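Give the bus the front of the queue

I have been riding the 21 from Fultside into town for most of my working life, and I want to say something in its favour, because the talk this summer has all been about the new tram extension and whether Grukent will get a second station. Both would be lovely. I'd be first through the doors of either. But the biggest improvement we could make to getting about in this town would cost a few pots of paint and some rewired traffic lights, and it could be done before the tram people have finished drilling their test holes.

I mean bus lanes, proper ones, running all day and joined up from end to end.

We had a taste of it in May, when the water main on Stollach Road was being replaced and the council turned the inside lane over to buses while the works were on. I had braced myself for misery. What I got was the best month of commuting I can remember! My ride into town usually takes 53 minutes in the morning, and I was doing it in well under that, day after day, sitting upstairs at the front like a ten-year-old. I got to the bakery before the cheese twists went. I started leaving the house later and still arrived early, and for somebody who has spent years apologising to colleagues with wet shoes on, that was a wonderful thing.
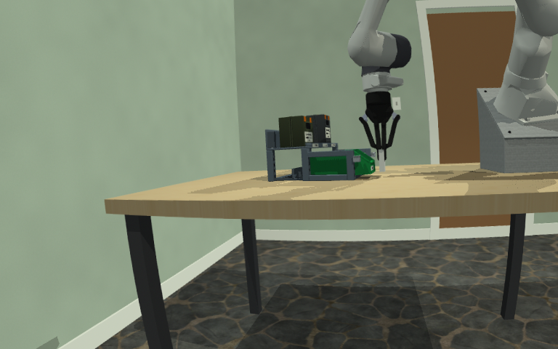 Then the works finished, the cones went away and the lane went back to being a place where people park to pop into the chemist. We were back to crawling past the retail park in second gear.

The case against bus lanes is always the same, and I do take it seriously. Drivers say the road is full already and that giving away a lane will make it fuller. I drive too, at weekends, and I know how it feels to sit beside an empty strip of tarmac. The thing is, it only looks empty. A double-decker on our route can carry 75 people, and it goes past in a couple of seconds, so of course the lane is clear most of the time. That's what a lane looks like when it is working well. Put those same people in cars and they would stretch back past the swimming baths.

The other complaint comes from the shops, and I have more sympathy with it. The parade at Nnaji Corner lives on people who stop for five minutes, and if you take away the bays outside you have to put something back. There is plenty of room round in Mill Street for short-stay parking, with a cut-through to the front that only wants a light and a decent surface. I'd happily see loading allowed in the lane before seven in the morning as well. These are small things and they can be sorted out by people with a map and an afternoon.

What I'd love to see is for the council to be a bit bold. The petition for a permanent lane on Stollach Road closed last week with 3,011 names on it, which for a town our size is terrific. People signed it at bus stops, in the library and on the 21 itself, with the clipboard going up and down the aisle. You don't often see a bus full of strangers chatting at eight in the morning, and I got off at my stop grinning.

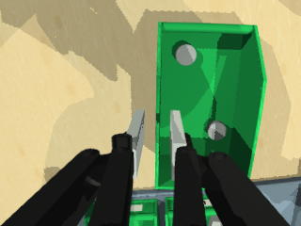

Paint alone won't do it, mind. The lights at the Grukent roundabout need to know when a bus is coming, so that it doesn't win four minutes on the straight and lose three of them at the junction. Plenty of towns have had this for years. The bus sends a signal, the green holds a few seconds longer, and hardly anybody in the other queues notices. And the lane has to run right through to the market square. At the moment the plan stops short at the railway bridge, exactly where the jam begins, and half a bus lane is a very good way of getting to the back of a queue faster.

I'd like to see later buses too - the last one to Fultside goes before most films have finished - but I can be patient about that. Quicker buses need fewer drivers and vehicles to run the same timetable, so the time saved in the morning could go towards a couple of extra trips at night.

The plans are on show at the library until the end of the month, upstairs by the local history shelves, and there are comment forms in the tray next to them. Do go and have a look. If you can, catch the 21 there, and sit upstairs.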